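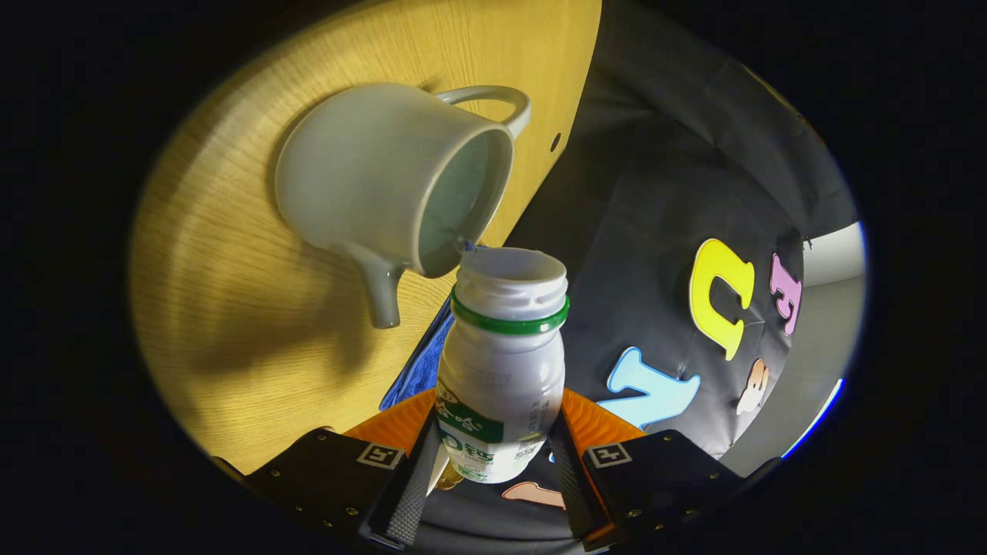
Mug and open bottle, green band on the neck

Is a paid app scan worth anything, or am I buying a PDF?

posted by cemwood_ops

We have a small Android app for booking deliveries at our Trorkmont depot. A customer now wants proof that it has been security tested. Haslinger have quoted for what they call a full assessment, but when I pressed them it came down to uploading the APK to a scanner called Hosa and sending us the report. They did a sample run and it came back with 20 findings, 3 of them marked high. Two of the high ones are in a library we don't think we even call.

I can't tell whether this is a test or a printout with a logo on it. Has anyone here paid for one of these and had a customer accept it?

fennel77

I'd be wary. A scanner reads the package and matches patterns. It doesn't log in as one driver and try to open another driver's bookings, and that's where I would expect your real trouble to be. Ask Haslinger 2 things in writing: will a person use the app with at least two accounts, and will they look at the traffic between the app and your server? If the answer to either is vague, you have your answer.

As for the library, "we don't think we call it" wouldn't convince me if I were your customer. Check the build. If it's unused, take it out and run the scan again - an afternoon's work at most.

Also ask the customer what they mean by "tested". Ours had a form with a box on it, and the box turned out to want the server tested as well, so the app report alone got sent straight back in April.

marrowbone

just use a free scanner, they all find the same stuff. never had a customer read past page one

old_kettle

I don't agree that they all find the same stuff. I ran two over one app and the lists barely overlapped, which didn't make me trust either of them more. Severity labels are guesswork too. One of my "highs" was a debug string in a test file.

A scan is fine as a first pass before a proper tester comes in, so they don't bill you for the obvious things. I wouldn't pay assessment prices for it, and I'd want the word "assessment" off the cover before I sent it to anyone.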